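Ekstead Robotics Club
Bindbridge Two-Arm Station: Student Set-Up Guide

Section 3. Paddle Case Exercise

This section applies to all teams entering the Nirdale round in July. Each team is allowed 15 minutes at the station. Read the full section before switching on either arm.

3.1 Preparing the table

1. Remove all items that are not part of the exercise from the tabletop.
2. Lay the opened case near the front edge, between the two arms, with the red face of the paddle up.
3. Load task file 478 from the Ryu menu and wait for the ready tone.
4. Open the left gripper fully and hold it clear of the case.
5. Bring the right gripper to the handle at low speed.
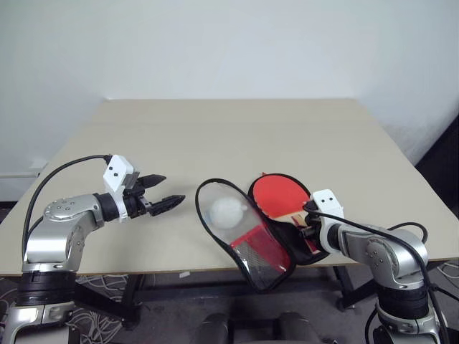
Figure 3-1. Open case between the arms, right gripper at the paddle handle.

Note: The clear cover may extend past the table edge. It must not touch either arm.

CAUTION: Keep hands off the table while the arms are powered. Only the team member holding the stop button may give the order to approach.

3.2 Two-arm handling

6. Close the left gripper on the handle end. Use the lowest grip setting that holds the paddle securely.
7. Keep the paddle low and nearly flat to the table.
8. Open the right gripper and bring it in from the opposite side, next to the head and the mesh. 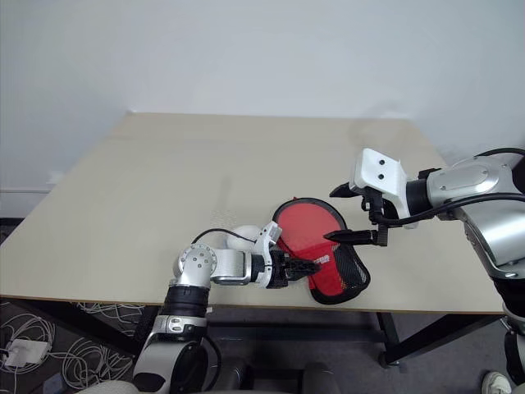

Figure 3-2. Left gripper closed on the handle end, right gripper open.

9. Check that the fingers of the right gripper are clear of the mesh before any further movement.

CAUTION: If a finger catches in the mesh, press stop. Do not pull the arm back under power.

Note: Error 158 means that the grip setting is too high. Lower it by one step and repeat from step 6.

Record each attempt on the team sheet, including attempts that were stopped. Continue to Section 4 for shutdown.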